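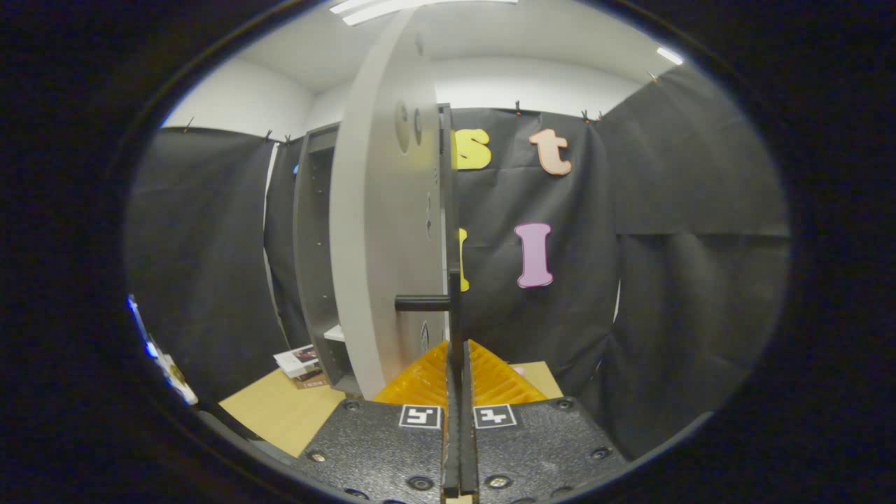

White panel with a black handle at mid-height.

Section 4: Leveling the Anen cabinet and hanging the doors

If you've made it here from Section 3, you have a big empty box standing more or less where you want it, and a stack of doors leaning on something. Good. Take a break before you start this part. I mean it, I hung my first set of doors at eleven at night and rehung them the next morning.

I've put together the Anen in the tall size twice now, once in my own hallway and once at my friend Wajid Tarar's place, where the floor slopes like a boat ramp. The leaflet in the box is fine but it's mostly drawings, and the drawings skip the bits where people get stuck. So these are the steps the way I'd do them a third time.

What you need for this section

A spirit level, two feet long if you can borrow one
A number 2 Phillips screwdriver (the hand kind, please)
A pencil
A tape measure with millimeters on it
Masking tape
The little bag of hinge plates marked B
The wall bracket and its two short screws
Wall screws and anchors that suit your wall, which don't come in the box
A second person for steps 9 through 12

Note: All the small measurements are in millimeters, same as the leaflet. I tried converting them to inches for the first version of this guide and got nothing but complaints about fractions. The one exception is the cabinet height, which I always think of as 78 inches because that's what the store tag said.

4.1 Check the space one more time

You did this in Section 1, I know. Do it again, it takes two minutes.

1. Measure the gap between your side walls at the floor, at waist height and as high as you can reach. The smallest number is the one that counts. You want at least 1,236 mm for the double-door version. The cabinet itself is 1,171 mm across the front, and the rest is swing room for the hinges and somewhere for your knuckles to go.

2. Check for anything that sticks out from the wall. Light switches are OK behind the cabinet if you cut the back panel, but thermostats and outlets you use every day are not. Baseboards matter too. If yours is thick, you'll have a gap at the back, and you'll need a spacer block behind the wall bracket in 4.3.

3. Look up. My ceiling is 2,504 mm and there's plenty of room for the storage baskets on top. If you have a hanging lamp nearby, open an imaginary door with your arm and see whether you hit it. (I did. The lamp moved.)

4.2 Level the box

This is the part everyone wants to skip, and then they write to me asking why one door is lower than the other. Nine times out of ten the doors are fine and the box is leaning.

4. Find the four adjustable feet. They're under the bottom panel, one near each corner, and each one has a slot you can reach from inside the cabinet once you pop out the round plastic caps. Put the caps in a cup. They roll.

5. Lay the level on the bottom shelf, left to right, right at the front edge. Turn the front foot on the low side clockwise until the bubble is centered. Small turns, maybe a quarter at a time.

6. Now put the level front to back on the left side, then on the right, and adjust the back feet. I like the box to lean toward the wall by the tiniest bit, so little that the bubble barely kisses the line. Then the doors stay shut by themselves.

7. Go back and check left to right again. It will have changed. Fix it, check front to back, and keep going around until you stop finding anything to fix. On my floor that was two rounds. At Wajid's it was seven, plus a coffee.

8. Measure the door opening corner to corner, both ways. Write the two numbers on masking tape and stick it inside. If they match within 2 mm, you're square. If they don't, give the top a gentle push toward the shorter diagonal and measure again. Still off? Check that the back panel is seated all the way in its groove. It's nearly always the back panel.

Caution: Don't screw the feet out past the red line on the thread. They'll hold, but they wobble, and a wobbly foot under a full cabinet is bad news. If you need more height than that, put a flat shim under the foot.

4.3 Fix it to the wall

Caution: Please don't leave this for later. A tall cabinet with open doors wants to tip forward, and it wants to even more when there's a kid hanging off the handle. Do it before the doors go on.

The bracket is the L-shaped piece. The short side goes on top of the cabinet with the two short screws, and the long side goes flat against the wall. Mark the wall through the slot, swing the bracket out of the way, drill, put your anchor in, swing it back and tighten. If you have studs, find one and use it. Check your level again once the screw is tight, as it's easy to pull the whole box backward without noticing.

If you've got old plaster walls like Wajid's, go slow with the drill and put a bit of masking tape over the mark first. It keeps the plaster from crumbling out around the hole. For anything stranger than plaster or drywall, ask somebody at the hardware store. I only know the walls I've met!

4.4 Hang the doors

9. Lay the first door face down on a blanket. Press each hinge cup into its hole and tighten the two screws until they're snug. Snug is when the screwdriver starts to feel like work. The door is particle board inside, and if you keep going past snug you'll strip it.

10. Screw the hinge plates from bag B onto the inside of the cabinet, using the pre-drilled pairs of holes. The arrow on each plate points to the front. I put one on backward the first time and spent a good half hour blaming the door.

11. Stand the door up with your helper taking the weight at the bottom. A shoe is really handy here - slide your foot under the door edge and lift with your toes. Hook the top hinge onto its plate and press the back end until it clicks.

12. Click in the rest of the hinges, working down. Tug each one gently to be sure it caught. Then let your helper go slowly, and keep a hand on the door for the first swing.

13. Do the other door. It goes much faster.

Note: Fit the handles after the doors are hanging and lined up. The handle screws come in two lengths, and for the Anen doors you want the shorter ones. The long ones are for the Rudik drawer fronts, which are thicker, and if you use them here the handle will rattle forever.

4.5 Line everything up

Every hinge has three adjustments. Once you know which screw does what, it's kind of fun.

The screw nearest the door moves it left and right. Clockwise on the top hinge and the top of the door moves toward the hinge side, so if your doors make a V at the top, that's the one to play with.

The screw at the back moves the door in and out from the box. You want a gap there about as thick as a credit card. Too tight and the door springs back open.

The two screws on the plate loosen it so the whole door can slide up or down. Loosen the plates on every hinge by half a turn, have your helper lift the door to where you want it, and tighten them again. Don't take them all the way out or you'll be back at step 11.

I go in this order: up and down first, then left and right, then in and out. Change one thing, close both doors, step back across the room and look. Up close everything looks crooked.

Leave it overnight and look again in the morning. Mine had dropped a hair, and one small turn at the top hinge put it right. Then load the shelves with the heavy stuff at the bottom, and expect to do one more tiny adjustment after a week or so of use.

4.6 If something's off

Door won't stay closed: Check the in-and-out screw first, then the front-to-back level from step 6.

Doors rub in the middle: Left and right screws, both doors, a quarter turn each. If they still rub, measure your diagonals again and compare them with the tape inside.

Squeaking: Usually a hinge plate that isn't quite tight. Mudassar Magsi wrote in to say a dab of candle wax on the hinge arm fixed his, and I've tried it since and it works well enough. Skip the cooking oil, it goes sticky.

Stripped hinge screw: Take it out, push a couple of wooden toothpicks with a drop of wood glue into the hole, snap them off flush, and let it dry overnight before you put the screw back.

Missing plate in bag B: It happens. The Vostwood parts desk sent me one in the mail without any fuss, but they'll want the number from the sticker on the underside of the bottom shelf, so take a picture of that sticker before you fill the cabinet with boots.

If you bought the Figueiredo glass doors to go on the same box, most of this section still applies, but get two helpers and skip ahead to Section 6 for the hinge caps. Shelves and the hanging rail are in Section 5.

Last updated Jul 17, 2021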